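Open Day at Droteck: Looking at a Hand-Held Gripper Kit

In September I visited the open day of Droteck in Hasthorpe. I work for a small packing company in Wokemstead, and we think for a long time already about teaching a robot arm to handle soft things like wrapping paper and thin bags. Our usual machines are good with boxes. With paper they are not good. So I was interested in the kit which Droteck offers to rent or to buy, and I want to write down what I learned, because some colleagues asked me.

The visit started at 10 in the morning. We were 16 visitors. First there was a short talk with slides, then coffee, and then we could go upstairs to the room where the recording work is done. 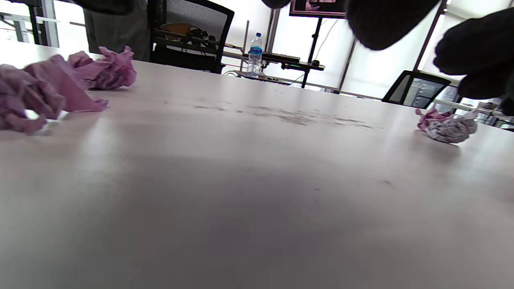
The kit has two parts. The first part is a pair of hand-held grippers, each with its own camera. The second part is a service: you send your recordings and Droteck checks them, cuts them and gives them back in a form which your training software can read. You can take the first part without the second. The rent for the pair is 299 dollars for one week, and shipping is extra. I asked if there is a lower price for a full month and they said yes, but I must write an email to get it.

The task they use for training new people is crumpled paper. I found it a good choice. A sheet of tissue paper never lies the same way two times, and it is cheap. I asked why they don't begin with something more easy, for example a cup. The answer was that most customers who come to them have exactly the problem with soft materials, and a cup teaches them little about it.

There is also a different way of working, with a pair of VR controllers, one for each hand. Droteck sells this as an option. I had hoped to compare both ways on the same day, but the time for questions was short and I got only a general explanation.
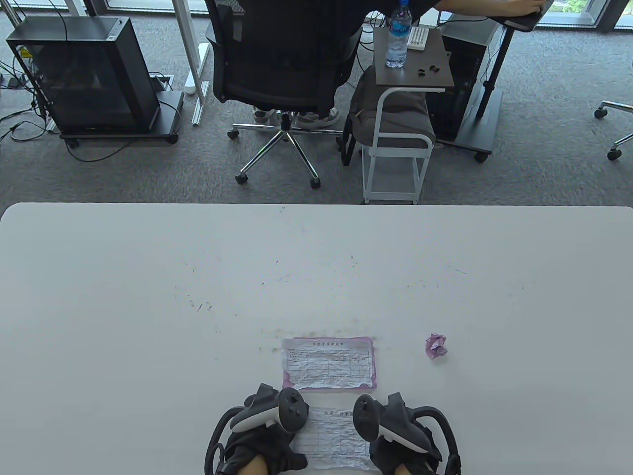

What I would like to know better is how tired the hands become. The staff told us that they plan a break after each hour. In our company a shift is much longer, so we would need to change people more often. The gloves are included in the kit, but only in one size, and for my hands they were a bit large. One visitor from Vestergaard, who make labels, had the opposite complaint.

I also asked about printed paper. Our sheets have text on one side, and I was afraid that this disturbs the system. They said that a mix of plain and printed sheets is better for training, and that we should send them a box of our own material before we order anything. This advice I liked. It costs us nothing except the postage.

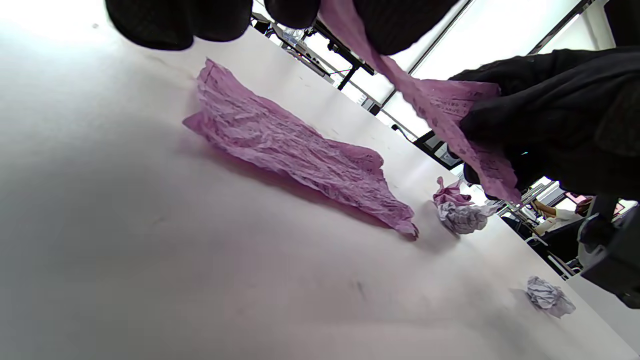

Photo: Droteck, Hasthorpe

The written manual is the weak point for me. It has nearly 2 pages about charging and only a few lines about how to place the camera. When you don't have somebody beside you who knows the kit, I think the first day will be lost. They promised a longer manual, but without a date.

Practical information for those who want to go: from Hasthorpe station it is a short walk, the entrance is on the side of the parking lot, and you must register by email before. Lunch is not included. The next open day will be in spring. We have asked for one week of rent and are now waiting for the offer.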